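Home Renting Questions About Letting Agents' "Area Scores"

Frequently asked questions: should you trust an area score when you rent?

Updated Nov 18, 2025 by Angeliki Zervas

What is an area score?
A mark out of 40 that some letting agents now print beside the rent. Most of the ones I see come from Triveck or Tivutard, and both claim to tell you how pleasant a street is to live in. I have my doubts.

Where do the numbers come from?
Triveck says it mixes travel times, shop openings and a residents' survey. It doesn't say how much each part counts. I asked twice and got the same leaflet both times.

How many people answer the survey?
Triveck's last one had 638 replies, spread over the whole city. Divide that between all the districts and some of them must be resting on a handful of opinions. Tivutard gives no figure at all.

Does a higher score mean a higher rent?
Often, yes. Whether the flat is any better is another matter. Boglárka Rácz looked at two flats on the same road in May, one either side of a district boundary, and the dearer one had the better score and the worse windows. 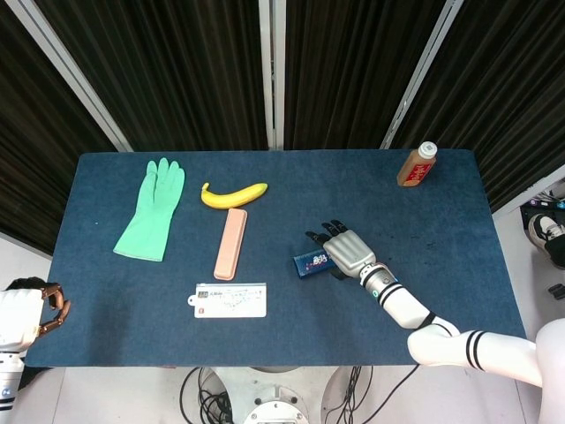 Agents will tell you the boundary has to go somewhere. Fair enough, but you needn't pay extra for which side of it you sleep on.

Can an agent pay to improve a score?
Both firms say no. Cania, which lets a lot of flats near the station, also sells "featured area" listings that sit right next to the scores. Make of that what you will.

What should I check instead?
Walk the street after dark and again at school run time. Try the bus you would really use. Ask a neighbour about damp, parking and bins – they have nothing to sell you.

Is there any point looking at the score?
For comparing districts you've never set foot in, perhaps. I wouldn't sign a tenancy on the strength of one.

My agent says the score is guaranteed. Is it?
Ask for that in writing, with what you get back if it drops. I'm still waiting to see one.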